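PRESS RELEASE
For immediate use

Bralidico opens repair counter in Lolton, 84 kinds of spare part on the shelf from day one

Jul 11, 2023
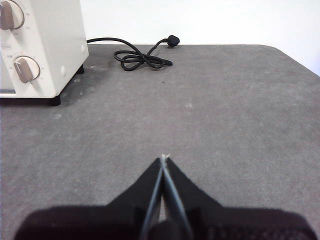 Small appliance repair firm Bralidico has opened a walk-in counter on Ashworth Road, Lolton. Open now. No appointment needed for anything you can carry in under one arm, bigger items please ring first.

The counter takes in kettles, toasters, mini ovens, food mixers, irons, fans and lamps. No fridges, no washing machines, no microwaves. Tellies under review.

How it works. Bring the item in, fill out a card, pay a £4 look-over fee. The bench team will test it and ring you with a price. Say yes and the fee comes off the bill. Say no and you can collect it as it was, or leave it with us for parts. Most jobs so far have been flexes, fuses, switches and worn knobs, and a good many of those get done while the customer waits.

The Lolton counter follows a trial in April at the Ashworth works, where Bralidico has mended catering equipment for 19 years. Trade customers kept turning up with their own toasters from home. The trial took in 44 household items over the month and the firm decided to look for a shopfront soon after. The old wool shop came up, lease signed, benches in. Paint still drying in the back room at time of writing.

A spokesperson for Bralidico said: "People have been asking us for years if we do domestic. We always said no and then did it anyway as a favour. Now theres a proper place for it, with a proper till."

Bookings, cards and collection texts are handled through Lidetix, the ticketing system already used at the works. Customers who would rather not have a text can ask for a phone call instead, or just keep the paper stub and pop back.

Parts. The shelf stock covers knobs, feet, elements, thermostats, lids, plugs and so on. Anything not on the shelf is ordered in, and the customer is told the wait before paying. Second-hand parts are used where the customer agrees, and are marked as such on the reciept.

All repairs carry a guarantee on the work done, details printed on the back of the card. Every mains item is safety tested before it goes home. Items that fail and cannot be put right will be labelled and the plug cut off, with the owner's say-so.

Parking: two short-stay bays outside, public car park behind the library. Level access from the street. The bus stops opposite.

Opening hours are on the door and on the Bralidico website. Closed bank holidays.

Notes to editors

Bralidico is a privately owned repair firm based in Ashworth. The works stays open as normal for trade customers, same phone number as before.

Press visits to the counter welcome, mornings best. Please contact the press desk at the Ashworth works.

ENDS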